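Brultine Drop-Leaf Dinette Table for RVs and Travel Trailers

Home > Interior > Tables and Seating > Dinette

By Gistorlow

In stock. Ships from our warehouse on Thursday if you order before noon on Wednesday's coffee, meaning before we've finished ours.

The table that came with your trailer was designed by somebody who eats standing up. It wobbles on one leg, it takes two people and a short argument to turn into a bed, and the edge trim lets go somewhere in the desert and rides the rest of the way home in the sink. We have owned that table. We have owned several of them, in several rigs, and the Brultine is what we sell to people who have reached the same point in the relationship.

It is a round drop-leaf table on a steel pedestal. Both leaves fold down for travel and lock up for supper. With the leaves down you can get past it to the bathroom at night without turning on a light or waking the dog. With the leaves up it seats four people who like each other, or two who are playing cards for money.

What you get

Tabletop with two hinged leaves
Pedestal post, powder-coated black
Flush-mount floor socket
Surface-mount floor socket (use one or the other, please)
Leaf locks, installed
Travel strap
Hardware bag with 8 screws, which is the number it needs and no more, so open it over a bowl
Printed instructions, one sheet, both sides

Tools you'll want: drill, Phillips driver, tape measure, pencil, a flashlight you can hold in your teeth.

Will it fit?

Measure before you order. We say this on every page of the site and the returns shelf suggests we could say it louder. Park on level ground, run out the slides, and measure the floor between the bench fronts. Then bring the slides back in and measure again, because that's the number that gets people. A table that fits beautifully in camp and meets the kitchen island on the way out of camp is a story you'll tell for years, and your insurance company will have heard it before.

The flush socket needs a hole through the floor. Find out what's under your floor first. Tank, wiring, heat duct and frame rail are all popular answers. If you come up with any of them, use the surface socket, which sits on top of the flooring and stubs exactly one toe per person before everybody learns where it is.

Fits most fifth wheels, travel trailers and Class A and C motorhomes with a freestanding or pedestal dinette. Doesn't fit truck campers. We've had a call about a canoe. Doesn't fit canoes.

Everyday use

The top wipes clean with dish soap and a rag. Don't put a skillet straight off the burner on it. Yes, the old table had a ring from the skillet too. A tablecloth helps, and also hides the ring, if you've gone ahead and done it anyway.

Any round cloth of ordinary household size will do. It'll hang a little longer on the door side when that leaf is down, so pin it up or it'll go down the road shut in the door and flapping, and people in other lanes will point at you. 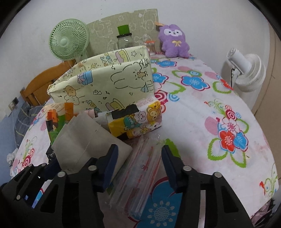

Flowered cloth on a round table, with a tissue box and the usual pile.

Clear the top before you drop a leaf. The hinges are smooth and they don't make any noise about it. A full glass of iced tea gives you less warning than you'd think.

On the road

Leaves down, locks turned, strap around the post and snapped. That's the whole travel routine and it takes less time than finding the wheel chocks. For long washboard stretches you can lift the top off the pedestal altogether and lay it flat on the bed under a blanket. We did 272 miles of ranch road with ours still on the post and it held, although everything in the pantry moved one shelf south.

Don't travel with the leaves up. Don't travel with anybody sitting at it, either, unless the seats there have belts and the law where you are agrees with you.

Installation

1. Take out the old table. Enjoy this step.
2. Mark the center point on the floor. Sit down at it, in an imaginary way, from every bench. Move the mark.
3. Drill for the socket you've chosen. Vacuum now, before you tell yourself you'll do it later.
4. Set the socket and run the screws in by hand for the last few turns. RV flooring strips easily, and the drill doesn't care.
5. Drop in the post, twist until it seats, and set the top on it.
6. Lean on it, one elbow at a time. A little give is normal in anything with wheels under it. If it rocks, the socket isn't tight, or you're not parked level and have been blaming the furniture.

Most people are done in an afternoon. Half of that is looking for the pencil.

Parts and add-ons

Replacement leaf lock (pair)
Extra travel strap
Ovum bench cushion, gray or tan
Ó Conaill folding stool, holds up to an actual adult
Ovum non-slip liner, by the roll
Spare hardware bag, for those who didn't use the bowl

The Ó Conaill stool folds flat and slides in behind the driver's seat. We recommend it if your benches seat two and your relatives know where you camp.

Warranty

The pedestal and hinges are covered for 10 years against breaking under normal use. Normal use includes meals, homework, jigsaw puzzles and spreading out the map after the phone quits. It doesn't include standing on the table to reach the roof vent. We can tell. The bend is always in the same place.

The finish on the top is covered for the first year. Scratches from cats are between you and the cat.

Shipping and returns

The box is heavy and an awkward shape, so it goes by ground to a street address. Campgrounds are fine if the office takes packages, so ask them first and put your site number on the label. We can't ship to "the pullout past the second cattle guard," and we did try.

Unused tables can come back in the original box. Keep the box until you're sure. If you've drilled a hole in your floor and then changed your mind, we'll take the table, but the hole is yours.

Questions we get

Can I use it outside?
For an evening, sure. You'd need something to stand the post in. It isn't made for rain, and the leaves catch wind better than some sailboats.

Does it turn into a bed?
No. That's a feature. If you need the extra bunk, look at our cot page.

How tall is it?
Standard dinette height with the flush socket, slightly taller with the surface one. Short people notice. Tall people say finally.

My old pedestal is still good. Can I buy just the top?
Send us a picture of the bracket underneath. Some match, and some were apparently made by a guy for his own reasons.

Is there a rectangular one?
Coming in May. We said that about last May too.

Item 105. Sold each. Cloth, tea and relatives not included.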